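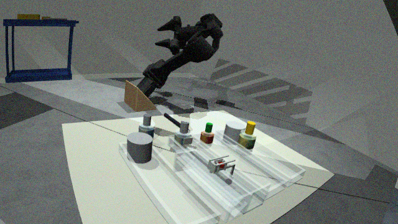
Sourdough starter smells of nail varnish remover, is it past saving?

Posted by Mahsa Sharifi in Bread and Baking

Hello all, I hope somebody can put my mind at rest. My sister gave me a jar of her starter in March when I moved up to Stekumska, and for the first few weeks it was a joy. It doubled every morning, smelt a bit like yoghurt, and I got some really lovely loaves out of it (and one doorstop, but we won't talk about that one).

Then work got busy and I let it slide. I was feeding it every other day, sometimes less, and leaving it on the worktop next to the boiler cupboard, where it's always warm. Now there's a layer of greyish liquid on top and it smells so strongly of nail varnish remover that my husband asked if I was doing my toes in the kitchen. I gave it 39 grams of flour last night with the same of water and it hardly moved. It bubbled a little at the edges and then sank back.

There's no fuzz on it that I can find, and no pink or orange. I would hate to throw it out as my sister has kept hers going for years and I'd have to own up. Do I start again or is there something I can try first? I use strong white flour from the Yammine shop if that makes any difference.

Kianoush Shirazi

Please don't bin it, Mahsa! It's only hungry. The grey liquid is what people call hooch and the sharp smell comes with it when a starter has been left too long without food, and being beside that boiler cupboard will have made it get through its dinner twice as fast. I've had mine go the very same way more than once, usually after a holiday.

What I do is pour the liquid off, stir what's left, and put one good spoonful into a clean jar. The rest goes. I know it feels dreadful, but if you keep the whole lot you are trying to feed a crowd with a slice of toast, and I suspect that's what happened with your feed last night. To that one spoonful add 50 grams of flour and 50 grams of water, give it a proper stir, and stand it somewhere that's comfortable but not hot. Do the same again twelve hours later, spoonful into a clean jar, and carry on like that for 3 days. If you can get hold of some wholemeal or rye, swap a bit of the white for it, as it does seem to perk them up no end.

The smell should begin to soften by the second day, though mine once took nearly a week, so don't lose heart. Wait until it's doubling reliably before you bake with it. And once it's well again, keep it in the fridge when you're busy! Mine lives at the back behind the pickles and gets fed once a week, and it's perfectly happy. If you ever do see pink or orange streaks, or anything furry, that is the time to throw it away and ask your sister for another spoonful. I'm sure she'd be delighted to be asked.

Reginald Iwasaki

I just use the dried yeast in sachets, never had any bother.

Ebony Ormsby

Kianoush has it right. I'd only add that you should put an elastic band round the jar at the level of the starter after each feed. I thought mine was dead for days, and all the while it was rising at two in the morning and dropping back before I came down for breakfast. You may find yours is doing more than you think.

Also, dry a little once it's better. Spread it thinly on baking paper, leave it until it snaps, and keep the flakes in an envelope. Then your sister need never hear a word about it.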